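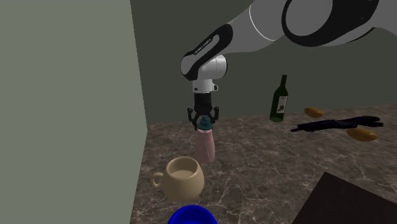
Is teleop in a simulator worth anything for teaching pick and place?

Posted in Manipulation > Learning from demonstration
Asked by kolley_bench, 18/04/2021

I've been told to collect 500 demonstrations by remote control in a simulated kitchen. Grab the pink bottle by its cap, carry it across the counter, put it down. The vendor (Senus) says a policy trained on these will carry over to our real arm "with minimal tuning". I have heard that sentence before about other things.

My problem is that I don't believe my own demonstrations. I drive the arm with a handheld controller and watch a screen. I can't feel the grip. I stop above the counter every single time because I can't judge the last bit of height, so as far as I can tell I'm teaching the robot to hesitate. The mug is usually close to where I'm working and I swing wide of it, some days more than others.

Should I push to do this by hand on the real arm instead, guiding it through the motion? Or is that just a different set of bad habits?

2 replies

lauritsen_fan

Simulation is fine, everybody uses it. Just collect more data and randomize the textures. The hesitating averages out.

akel_user_14

I would not count on it averaging out. If you pause over the counter in every demo, the pause is in the data, and a policy that only sees the current image has a good chance of getting stuck there. More of the same gives you more of the same. Last November we had 613 episodes from one operator and the arm would park over the drop spot until somebody hit stop. We cut the idle steps out and it got better, though I wouldn't call it good.

Guiding by hand fixes the height problem, mostly. You can feel contact. But your arms and body end up in the camera view, and they won't be there when the robot runs by itself, so you have to replay each motion and record the replay. Some of those replays will miss. It's also tiring, and I got sloppy after roughly an hour.

What I'd do before arguing with anyone:

Collect 2 small batches of the same task, one in the simulator and one on the real arm. Same start positions as near as you can get them. Train on each, test both on the real arm, and write down the failures by type. Bumped the mug, dropped the bottle, never let go.

Ask Senus what they mean by tuning. When we asked a different supplier, "tuning" meant we collect real demonstrations anyway – at our own cost.

Check how the simulator handles the grip. Holding a bottle by the cap is an awkward hold, and if the software simply glues the object to the fingers when they close, you will learn nothing about slip. Close the gripper off center on purpose and see if it still picks up. If it does, I'd be suspicious.

Swinging wide of the mug bothers me less. Different paths are all right if each one is clean. Add a second camera view near counter height for the operator, that may help with the stopping.

kolley_bench

Tried the off-center thing. Two fingertips barely on the cap and the bottle came up straight as a post. I've written to Senus about it and will post what they say, if they say anything.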